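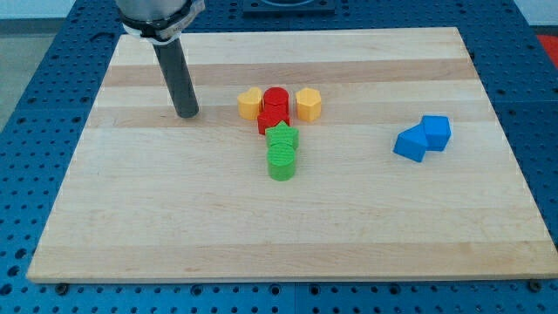

Block sorters and shape builders wanted - Wenddale

Posted 15 November 2020

Plorkar is looking for people to help try out a set of colored plastic blocks before we send the final version out to classrooms. Paid, short sessions, no experience needed.

What it is

You sit at a table with a wooden board and a pile of blocks. Cubes, cylinders, stars, a few odder ones. We give you a card with an arrangement on it (a T, a cross, a row, that sort of thing) and you lay it out. Then you make some up of your own. Then we ask what was easy, what was annoying, which shapes you kept mixing up.

Red, yellow and green blocks mostly. We especialy want to hear about the yellow ones, two people at the last round said the five-sided one and the scalloped one feel the same in the hand. Maybe they do. Tell us.

Who we need

- Adults, any age
- Parents or carers with a child 4 and up, come as a pair
- Anyone with stiff or sore hands - we are short on this group, please do apply
- Color blind people very welcome, say so on the form

Not suitable for kids under 4. Sorry, small parts.

Hours and pay

Each session is around 2 hours with a break in the middle. $25 an hour, paid on the day by card or check. Kids get a set of blocks to take home instead. We have 22 places in this round and will keep a waiting list. Next round probably April.

Where

Clemgate Building, Room 134, Wenddale. Side entrance, ring the bell marked Plorkar. Parking behind the building is free but fills up early. Bus stops right out front. Elevator works. Masks on indoors please, tables are spaced out and the blocks get washed between sessions.

Also - one part time job

We need somebody to set up the boards, sort blocks back into trays at the end, and write down the comments. Mornings only, through the end of the round. Same hourly rate. Neat handwriting a plus, patience a bigger one. You will be picking stars up off the floor. Training done with the Abdella workshop downstairs, half a day, paid.

How to apply

Fill in the form at the front desk or on our jobs page. Put BLOCKS for the sessions or SETUP for the job at the top so it goes to the right pile. Tell us wich times you can't do. We reply to everyone, give it a week or so.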